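4. Working Rules for Demonstration Sessions

Our first plan had no written rules for recording. Each of us knew how to hold the gripper and we assumed that was enough. By the end of the second week we had 160 recordings of the cloth task and could not say which ones were made the same way. Fiorella Pellegrini, who reviewed our midterm draft, asked us to stop recording until we had something on paper. The result was a two-page sheet we called the Gultesum rules, after the name of the project.

4.1 Before recording

The operator checks that both marker cubes are seated square behind the fingers and that the printed faces are clean. A cube that has shifted gives a finger position that looks believable and is wrong, so this check is done by eye and then again in the Flindance viewer. The operator opens and closes the fingers fully once at the start of every recording. The viewer uses this to set the zero point for the gap.

Sleeves were a harder question. Lorna Tiongson wanted them rolled above the elbow in all cases. The rest of us thought this was too strict, and we settled on a simpler rule: cuffs may be worn down if they stay behind the cubes during the whole motion. Loose hair is treated the same way -- it is fine until it crosses a marker.

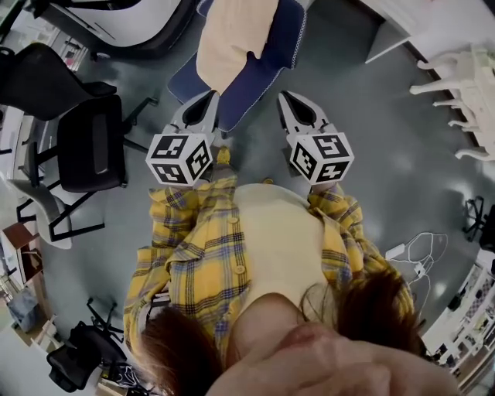 Figure 6. Hand-held gripper with marker cubes, pointed toward the cushion and folded cloth.

4.2 The work area

We borrowed the idea of a marked floor area from the safety handout for the Vistthorpe arm, which we used last semester. Nothing with wheels, and no cable, may be inside the area where the operator steps. Items outside it can stay where they are. We argued over this, but a varied background is useful for training and we did not want every recording to look like a bare lab.

4.3 During and after

A recording lasts no more than 60 seconds. If the cloth is dropped, the operator keeps going and marks the recording as a failure afterward. Failures are kept in their own folder and are never deleted. The operator also writes down the cloth, the starting fold and the seat used.

Anyone who walks into view must be asked for consent before the file is uploaded to Barbosa, our shared drive. If they say no, the file is removed the same day.

4.4 Results of the review

We went back through the 160 early recordings with the new sheet. We rejected 19 of them, mostly for covered markers or a missing open-and-close at the start. The sleeve rule is still the one people forget, and we moved it to the top of page 2 in April.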